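Pundmont Shared Kitchen and Workspace
Minutes of the Equipment Review Meeting
Friday, March 8, 2024

Chair and notes: Young-sook Min
Also present: members from the front counter, the night cleaning crew and purchasing

1. Notes from last time
The February notes were accepted with one fix. The quote from Sorkov covers delivery to the Pundmont site, and the notes had left that out.

2. Binaver table-clearing kit
Young-sook opened by saying this is the most fun she has had with a piece of equipment since she started here, and the people who have been working next to it mostly agreed! The kit is one arm, a gripper, a wrist camera, a fixed camera and the Binaver software. Sorkov sells it and sets it up. We have it on a 12-day trial.

The job we care about is the plain one: cup off the table, cloth over the table, cloth put back. We went through what the kit has to deal with on an ordinary table.
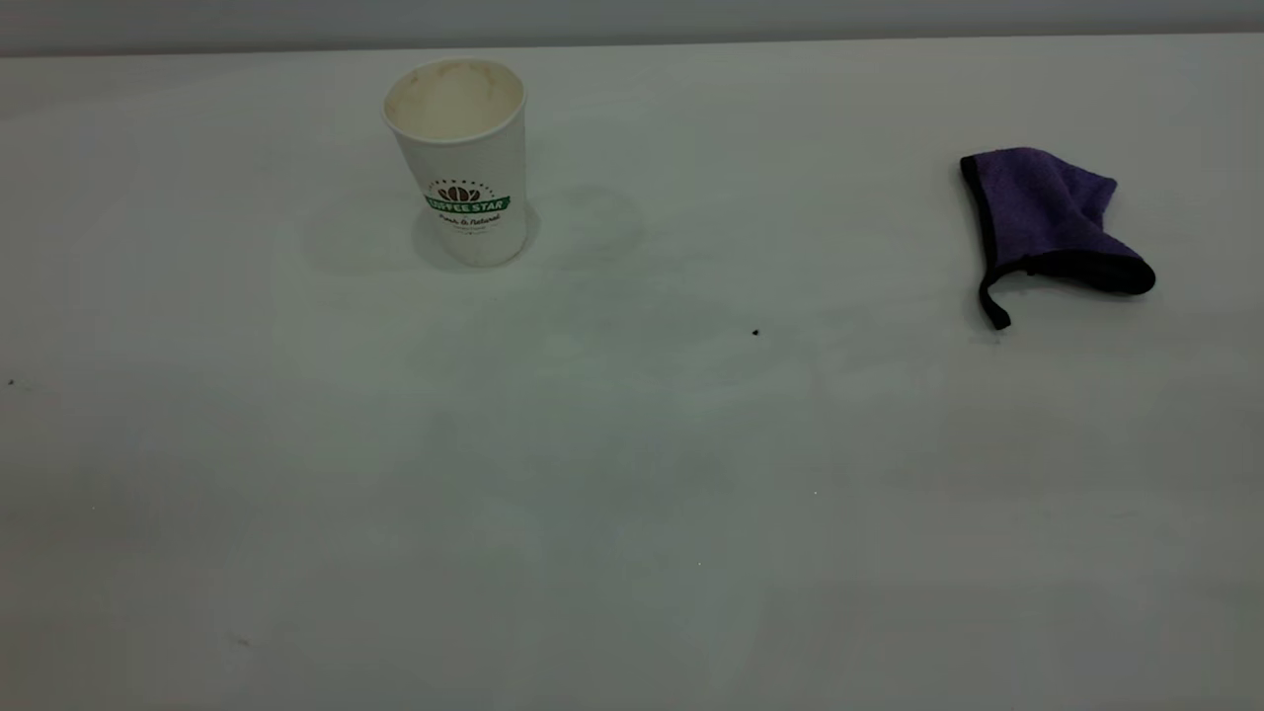
Paper cups were the first worry from the counter staff, who know how easily one gets crushed. Grip force can be set per item, and the setting for paper cups took one try to get right. The night crew asked about cups with coffee still in them. Sorkov's advice is to keep those off the list for now, and everyone was fine with that.

Pale tables came up too. Faint rings and smudges are hard for anyone to spot under our lights, so the plan is to have the arm wipe the whole surface every time and not go looking for marks. It's slower but the crew liked it a lot better.

3. Cloths
This took up most of the meeting (happily). The arm can pick up a flat towel all day long. A microfiber cloth that somebody has dropped in a heap is a different animal, and watching the software work out where to grab has become a bit of a spectator sport at the counter.

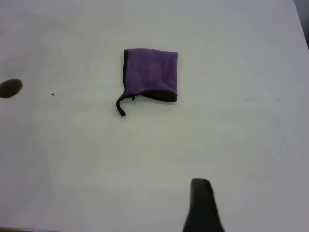

Picking by the folded edge was the favorite in the room. The cloths with a stitched border were thought to be the better buy, as the border gives the fingers something firm to close on. Purchasing will ask for a price on a box of 33 and check that they hold up in our washer. One person would like the cloths kept to a single color per area so the kitchen ones don't wander. Agreed.

4. Cost
The kit is $1,650 a month with service included. Yeo has a cheaper arm, but it comes without a wrist camera and we would have to do the setup ourselves. No one at the table wanted to give up the wrist camera. Purchasing still wants Yeo's full quote in writing before we sign anything.

5. Decisions
Ask Sorkov to extend the trial by 2 weeks.
Keep full cups, glass and cutlery off the list during the extension.
Add an evening session so the night crew gets hands-on time. They asked for this and are looking forward to it.

6. To do
Young-sook: trial extension, and a short how-to sheet for the stop button.
Purchasing: cloth price, Yeo quote.
Night crew: list of the tables they would like it to try first.

The next meeting will be set once Sorkov confirms the extension.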